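Play kitchens get a Sunday of their own at Plavcombe Hall
By Khadija Fawzy
October

I went along to the Balstead toy swap meaning to stay ten minutes and left two hours later with a bag of pretend groceries. That's how it goes! The swap has moved into the side room at Plavcombe Hall, and this month it's all play kitchens: stoves, pans, tea sets and a whole lot of food you can't eat.

Over 100 families have signed up so far, according to Vasanthi Kulkarni, who runs the sign-in sheet. My own favorite was the mint-green cooker (I would have loved this at age five, and I'd still take it now).

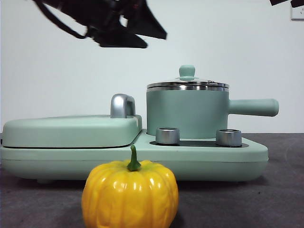

Mint-green toy cooker with its matching saucepan, lid on.

It has a griddle or sandwich-maker sort of thing on one side and a stovetop on the other, with two silver knobs up front. Virgilio Quiambao gave me the rundown on how the tables work: bring a clean toy, get a token, swap it for anything with the same color sticker. Bigger sets cost 2 tokens, and 19 of those were promised by the time I got there.

The food is where people get fussy, me included. Everybody wants the fruit and vegetables, and I had my eye on a yellow pepper, little brown mark and all. 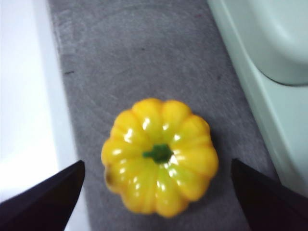

A shiny yellow bell pepper with a short green stem.

Doors open again next Sunday at 10 a.m. Parking is behind the Ebrahimi bakery, and please use the side entrance, as the front steps are being repaired.

Contact the newsroom | Copyright Balstead Orer | Back to top
We use cookies to remember your settings. Accept or manage cookies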